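The Mug Stays on the Table

I have been reading about clear surfaces again. Every June the same article goes around with a new name on it, and this year it came by way of the Fandwood newsletter, which I signed up for to get 8 dollars off a shelf and have never managed to leave. The claim is that a bare table makes you calmer. You put everything away for 18 days, and by the end you sleep better and stop snapping at people.

I doubt it. I tried the short version, four days, and mostly what I learned was where I don't look for things. The stapler went into a drawer and I bought a second stapler.

My friend Kojo Ansah is a believer. He has the Tapsell trays, all three sizes, and a rule that anything left out overnight goes into a box by the door. I asked him what was in the box. He didn't know. So the mess has moved six feet and has a lid on it now, and I'm supposed to be impressed.

The part I really can't go along with is the mug rule. According to the newsletter, a mug is a "transit object" and should be on a surface only while you are drinking from it. Whoever wrote that has never used a mug for anything else. Mine have held pens, screws, loose change, a key to a bike lock I no longer own. A mug is a good small container with a handle on it. Why would I pay Rollton prices for a desk organizer that tips over when I could use the cup with the chip in it?

I'll give them one thing. A big dark table does look better with less on it, and you notice dust on black in a way you never do on pine. I wiped mine down at 7 in the morning and it needed doing again by lunch. If that is the calm they're selling, they can keep it.

Kojo says I'm missing the point and that I should try the full 18 days before I complain. Maybe in the fall. I would want to keep one cup out, a bright one, with whatever small thing has landed in it that week.

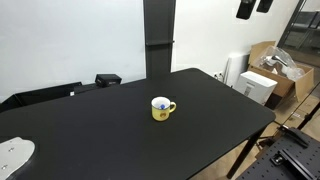
He says one cup is how it starts. I told him I'd take my chances, and that I still want to know what's in the box by his door.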